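Workshop notebook, December
Garment table, morning into early afternoon

Pink stuff today! After a whole week of grays it was a relief to have some color on the white table, even if pink cotton shows every crease you put in it. I'm still on the Janssen pile (48 pieces when we started, mostly tops) and I want it done before the Brastholm box gets opened, because once two piles get mixed we never sort them out again.

Nest Morris thinks I should smooth from the middle outward. I tried it and I still like pulling along the length first, gently, then dealing with the bunched part. 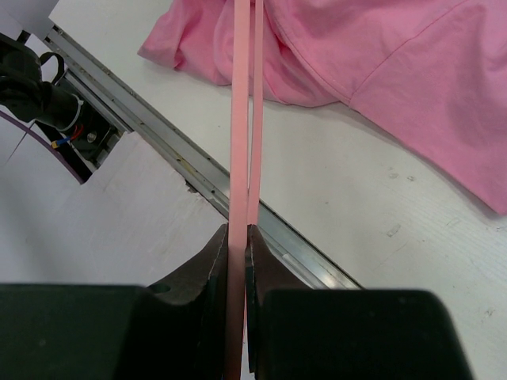 Narrow bits are the slow part - anything doubled over wants to roll, and if you tug too hard on one side the other one creeps. Best to keep both running straight and leave the rest of the cloth in a heap until they behave. I went back to three passes per piece, which is slower than Escombe's way but I like the edges better.

Also wiped the tabletop before starting. Lint from the gray batch was getting onto everything, and the roller is nearly out of sheets (Nest, did you order more?). 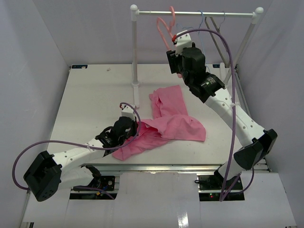 To do next

Finish the Janssen tops, then label the shelf. Ask Stallus if the folding boards come any wider. Move the lint roller back where it lives!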